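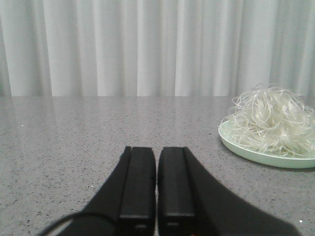 Saimi, I read your message over my coffee and felt for you, I really did, because I spent most of last June with a skein of Rallum laceweight in exactly that state. Mine was the undyed shade, and if you picture a plate of pale noodles like this one, all see-through and looped over themselves, you have it pretty well. I did get it wound in the end (418 yards of it!) and the Plonovthorpe shawl is blocked and worn to death.

On 31 Dec 2025, Saimi Leinonen wrote:
> Dear all, my swift slipped halfway through and now
> I have a bird's nest. 734 yards. Do I cut it?
> Also, how do I tell whether I have enough left for
> the border? Fiona says to guess.

Please don't cut it yet! Here is how I go at it, with apologies to Fiona Drummond, whose guesses are better than mine:

1. Weigh everything before you start, ball and tangle together, and write it on the label. A kitchen scale is fine – grams, please, ounces are too coarse for lace. 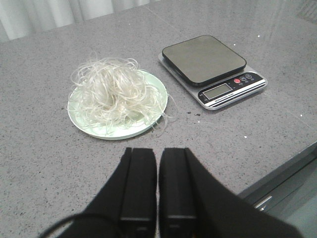
2. Lay the tangle flat and loosen it outward from the middle. Never pull on an end. I do 10 minutes at a time and then go annoy the dog.

3. Knit 2 border repeats, weigh again, and you'll know what one costs you.

Angus Gourlay still has the spare swift in Lindsay if you want to borrow it – he'd be glad of the shelf space.

Warmly,
Eylül Yurt

2 replies
10 shares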